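My Old Computer and Me: Notes From a Slow Breakup

I have owned the same desktop computer for so long that my niece thinks it's furniture. It hums in the corner of my home office in Graren, it takes four minutes to wake up, and until this May I had every intention of being buried with it. Then the tax software stopped opening, and I started asking people the question I'd been dodging for years: fix it up, or let it go?

Everybody has an opinion on this, and they have it loudly. My neighbor Renzo Galli replaces his machine the minute a new one hits the shelves and can't understand why I'd do anything else (he also leases his cars). My friend Pierina Costa still writes her cookbooks on a laptop with no letter E. She pastes them in!

So I went to see Lilibeth Marquez, who has run a repair counter in Orness longer than I've known how to type. She quoted me $80 for more memory and a new drive, and $574 for the cheapest new desktop she'd be willing to sell her own mother. I had $400 in the computer envelope. You can see my problem. 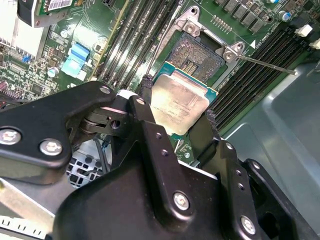

Should you put a faster processor in an old computer?
Usually it's the last thing to spend money on. The new chip has to fit the socket you already have, and most slow home computers are really waiting on an old hard drive or running short of memory.

That was news to me. I'd always pictured the processor as the engine, and I figured a tired car needs a new engine. Lilibeth let me go on like this for quite a while before she asked how many browser tabs I keep open. I told her I'd rather not say.

She also asked what I use the thing for, which was a little embarrassing out loud. Email. Photos of the dog. A family tree that has been stuck on a great-uncle in Flirnden since 2011. None of it calls for serious horsepower, and I could feel that $574 sliding back across the counter toward my pocket.

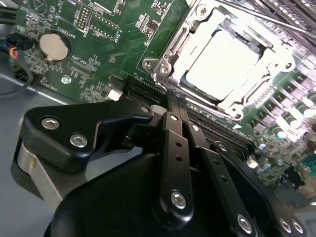
A processor in its socket, under the metal bracket.

I went with the $80 fix. I picked the computer up on June 7, 2019, drove it home with the seat belt on, and plugged it in while Renzo watched over the fence with real pity in his eyes. It woke up before I'd even sat down. The tax software opened. So did the photos, all of them, and I lost the whole afternoon to pictures of a beagle asleep on various chairs.

Pierina has asked for Lilibeth's number. I've told her to ask about the E.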